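Before Story Hour: My Book Corner Checklist (With Comments)

I run through this list every month before the little ones pile in, and since a few of you asked for it after my last post about picture books, I'm typing it up properly. My comments from the July check are under each item. Borrow whatever is useful!

1. Shelves fixed to the wall
OK. I give each one a good tug at the top. The tall Vadent shelf had a bit of wiggle on the left side, so I tightened the bracket. Still my favorite shelf, and it holds 85 picture books if you let the skinny paperbacks share.

2. Heavy books down low
Needs work. Somebody (me) put the big atlas back on the top shelf. Moved to the bottom, next to the dinosaur encyclopedia.

3. Board books: corners, spines, chewed bits
I went through all 31 of them on the rug with a cup of coffee. Two had corners so soft that the cardboard was peeling off in flakes, and those went in the recycling. One was The Goat Who Ate Tuesday, and there were tears. I have ordered another copy.

4. Lift-the-flap and pop-up books
OK, mostly. Loose flaps taped, one missing flap given up on. Check the pull tabs too — they tear off into just the right size for a toddler's mouth.

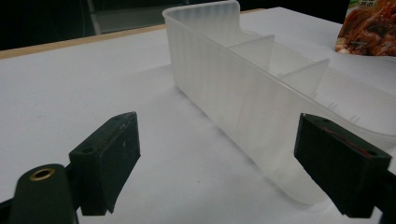 Checklist and comments by the mom behind Dorkedness
Filed under: Reading With Kids, Book Corner

5. Sound books and battery doors
Please do this one even if you skip the rest! Every battery door should have a screw, and the screw should be tight. The Zitum farmyard book had a door that popped open with my thumbnail. It's off the shelf until I find a screw that fits, and the boys are being very brave about life without the cow noise.

6. Bookmarks, ribbons and strings
OK. Anything long gets trimmed. I also took the cord off the library bag that hangs by the chair.

7. Reading lamp
Cord runs behind the bookcase and is taped down. Bulb guard on. I left it running for 15 minutes and the shade was barely warm, so I'm happy.

8. Rug and floor cushions
Needs work. The rug slides. I have a grippy mat for under it that I bought at Buthelezi in the spring and never unrolled. Cushion zippers all closed, one seam restitched (badly, in the wrong color thread).

9. Damp and musty smells
Pull out the back row and have a sniff. Fine this time. Last winter we lost a whole stack of hand-me-down fairy tales to the outside wall, so I now leave a gap behind the books there.

10. Clear path to the door
OK after I moved the dump truck.

Still to do: rug mat, farmyard screw, new goat book.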